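The carousel on the counter

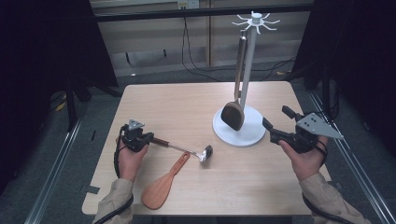 Werkatico, March

I have never trusted a kitchen object whose only job is to hold other kitchen objects. Knife blocks, mug trees, those little ceramic dishes for resting one spoon on. You buy a thing, then you buy a thing to put the thing in, and before long you are wiping round both of them.

So I was not the natural customer for a utensil stand. It is the sort with a round white base, a tall pole and a star of hooks at the top, and you are meant to hang your ladle and your spatulas off it like washing. Clyde Lyons, who has the flat below ours and has never been short of an opinion about my kitchen, told me it would change how I cook. I said I doubted that a pole would change how I cook. He said to give it a month.

Well, I've given it a month, and I've read far too many reviews of hook racks, and I have some complaints.

The first is to do with what will hang on it and what won't. Everything written about these stands assumes that each utensil you own has a hole or a loop at the end of it. Perhaps yours do. Mine were collected over a good many years from markets, relatives and a shop called Celar that closed down, and the holes are a matter of luck. The spatula with the dark wooden blade is fine. It has a long metal handle and it hangs straight down with the blade just clear of the base, and I will admit it looks rather smart there. I leave it on its hook most of the time and it has become the one I reach for, which may be the stand's doing or may be that I can see it.

The ladle goes up too, when I can be bothered. It's an ordinary stainless steel one with a short bit of brown wood on the handle, and it's the thing in the kitchen I would least like to lose. My trouble with hanging a ladle is that the bowl sticks out. Whatever lives on the hook next door gets nudged every time, and then the whole lot swings about like a playground ride while you stand there with soup going over. The answer, I'm told, is to leave an empty hook either side. That seems to me a poor bargain. If I need three hooks for a ladle then I haven't got a utensil stand, I've got a ladle stand.

Then there's the rice paddle, which doesn't go on the stand at all. It is a nice warm orangey wood with a broad flat head, and it's the best thing I own for getting rice out of a pot without turning it to paste. I lay it flat on the table when I'm cooking and it goes in the drawer afterwards, as it always did. Clyde thinks I should drill a hole in it. I am not going to drill a hole in a perfectly good paddle to please a pole.

Second complaint: height. The stand is tall. I hadn't thought about this, having only ever seen it in a picture on the Entili website, where it had been put in the kind of kitchen that has no cupboards above the counter. Ours has cupboards above the counter. You can slide the stand underneath, but then you can't lift anything off it, as you need to go up before you can come away. I bumped my knuckles on the underside of the cupboard for a week before I moved it to the table. It's been on the table since. The table is pale and plain and I liked it with nothing on it, so you can imagine how I feel about that.

Third, and I will be fair here, the wobble. I expected it to be dreadful and it's merely a bit annoying. If you take something off one side and leave the other side loaded, there's a lean you can feel. It has not gone over yet. The base is flat and wide enough to do its job as long as you put things back where they came from, which in our house is not something to rely on.

I did look at the others before I wrote this, so that I wasn't grumbling about the wrong one. Pruto do a version that screws to the wall, and the reviews are full of people who love it and people whose plaster came off. There's also the plain jar, which costs nothing if you've eaten the pickles. I used a jar for years. It was crowded and everything had to be pulled out by its neck, and there was always a layer of something at the bottom I didn't want to look at. The stand does win on that. Give the base a wipe and it's clean, and I can't say the same of any jar I've had.

What I can't find is anyone who will admit that you don't need most of what goes on these things. I tipped the drawer out to decide what deserved a hook and found some 34 items, among them 2 melon ballers. I don't care for melon. After a morning of being strict about it I was left with the ladle, the paddle, the spatula and a few bits I'm still arguing with myself over, and for that little lot the drawer would have done perfectly well.

Clyde says that proves the stand worked. I say the sorting out worked and the stand happened to be in the room.

It's staying for now. If I get to the summer and I'm still laying the ladle down on the table and hanging it up only when he comes round, he can have it for his own kitchen, and he can drill whatever he likes.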